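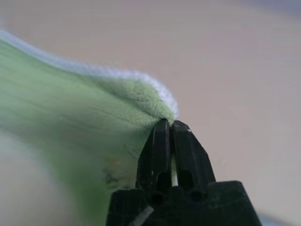 April, evening

I came back to Clumthorpe on the late bus and my legs are still complaining. I want to write down the swimming before I forget it, because today I did the full length of the lake path in the water, from the boathouse to the old pier, and I did not stop at the yellow buoy as I did all of last autumn.

The water was cold in the way that first hurts the hands and then the teeth. I went in slowly, up to the knees, then the waist, and I said some words in my own language which I hope the ducks did not understand. After this it was better. I had promised myself only to reach the buoy and turn back, but my breathing was calm and the wind was behind me, so I continued. The last part is the hardest. The pier looks near for a very long time and does not become nearer.

In the club book they write that the distance is 2348 meters. I don't know who measured it so exactly. Last year I could swim 200 meters in this lake before I became afraid of the dark water below me, so I am proud, and I will be proud until tomorrow, when I must climb the stairs at work.

On the way home I bought soup and bread at Rahman. They have changed the bread again and it is too sweet for me. I ate all of it anyway, standing in the kitchen with my coat on. The soup was lentil, with a lot of lemon, and I should ask if they sell it in the bigger size.

My ears are still full of the lake. When I turn my head to the left I hear a small sea. I tried the jumping on one foot, which my mother always recommended, and the neighbor below knocked on the ceiling.

A light green towel is a good thing to have, I think, after so many years with gray ones. 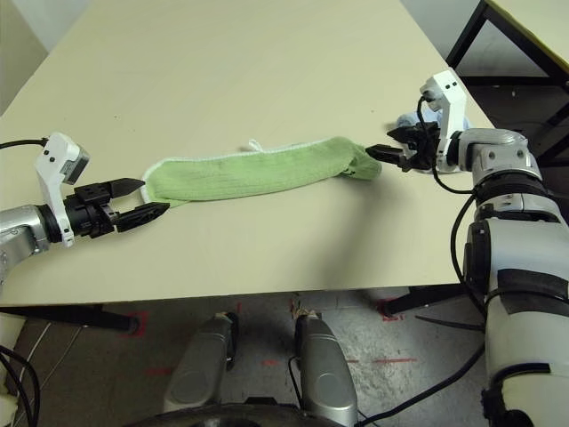
Later, almost midnight

I cannot sleep, so I will write about Grastach also. The summer crossing there is 4000 meters and the registration closes soon. I have opened the page 3 times this evening and closed it again. The fee is not small, and there is no money back if you become ill or lose your courage.

What I like is that the crossing starts at six in the morning, when the lake is flat and there are no boats. What I don't like is the middle part, where you see neither shore well. I have read that one should look at the church tower in Ititz and swim straight to it – but in fog, what do they look at?

I will train until the end of the month and then decide. Two mornings each week in the pool, one in the lake if the wind permits. Also I must buy new goggles. The old ones leak on the right side and I have been swimming like a pirate, with one eye closed.

Now I close the window and try again to sleep.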